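Hallwood Opens Robotics Workroom to the Public

Jul 26, 2022

Hallwood welcomed 19 visitors from Lerkstead to its robotics workroom this morning.

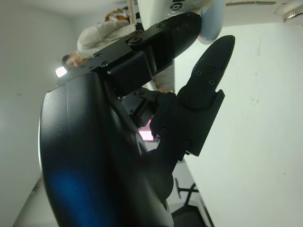 Lorraine Nepia, who directs the program, gave a short introduction before the demonstration began.

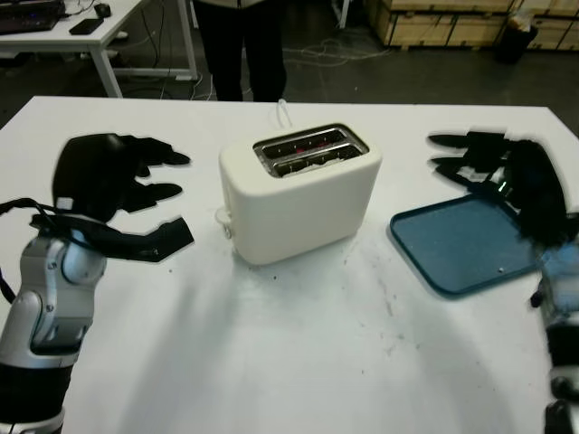
The session covered kitchen tasks, including work with a toaster. Ostap Lysenko answered questions on hand control and safety.

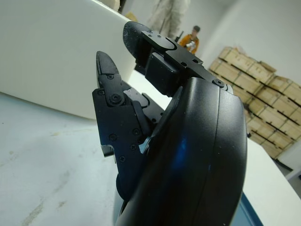

Two further open days are planned. Places are free and may be reserved through the Hallwood front office.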